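### 3.2 Route condition reports and turnaround decisions

The reports used in this section come from the public log kept at the Burkaten trailhead and from its online copy. We collected 2496 entries covering 17 seasons. An entry was kept if it named a route, gave a date, and said something about the snow or rock on that route. Entries that only gave road or parking information were dropped, as were entries written by people who had not left the trailhead.

Each entry was read by two of the authors and given one of four labels for snow cover: continuous, broken, patchy, or bare. Where the two readers disagreed, Villanueva made the final call. Most disagreements were between broken and patchy. Climbers use both words loosely, and an entry that says "patchy above the lake" may mean a few gaps in a snowfield or a few patches of old snow on open scree. We considered merging the two labels and decided against it, as the Corovo guides we spoke to treat them as different conditions when choosing a start time.

Rockfall was coded separately. We recorded whether the writer saw it, heard it, or only warned of it. Warnings with no observation behind them were common late in the season and were left out of the counts in Table 4.

Turnaround decisions were taken from the same entries where possible. A party was marked as turned around if the entry said it stopped below the summit, for any reason. The reason was coded when given. Weather was the most common, followed by late start and then by surface condition. Surface condition is probably undercounted. A party that starts late and meets soft snow at noon will often write down only the late start, and several entries describe poor snow at length and then blame the wind.

To check the log against another source, Manríquez and Loureiro interviewed 59 climbers at the lower camp on the Benítez side. The interviews were short and followed a fixed list of topics: planned route, what the climber had read before leaving home, and what would make the party turn back. Nearly 60 percent had read at least one report in the week before the climb. Few could say how old that report was. Two parties were relying on a description from the previous December, when the lower gully still held snow from top to bottom.

The interviews also showed a gap in how reports are written and how they are read. Writers tend to describe the worst section they crossed -- a bare step, a moat, loose blocks on the traverse. Readers tend to take that section as a description of the whole route. This matters for the model in Section 4, where a single label stands for the full climb. We handle it by weighting each label by the length of route the entry covers, with entries that give no upper limit assigned to the section below the saddle.

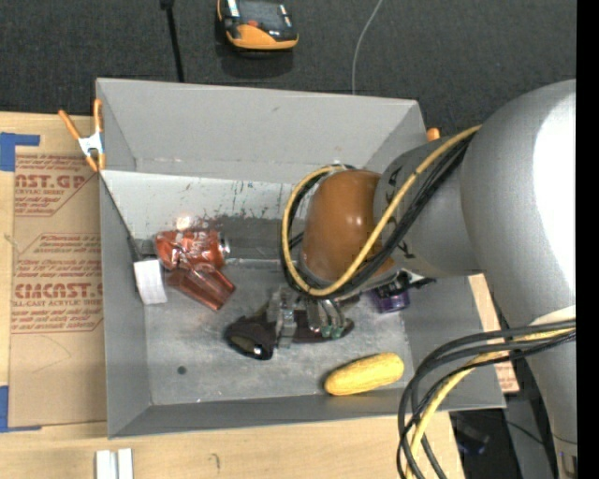
**Figure 3.** Robot arm reaching into a gray open-topped bin.

The weighting changes the result for two of the routes. On the Relta ridge, the share of season days labeled bare falls, since many of those entries refer only to the first rock band. On the south gully it rises. The other routes are little affected, and we report unweighted values for them in the appendix.

Entries from guided parties were kept in the sample but flagged. Guides write more often and in a more even style, and leaving them unflagged would give too much weight to the standard route, where most guided trips go. Removing them entirely widens the intervals early in the season but does not change the order of the routes.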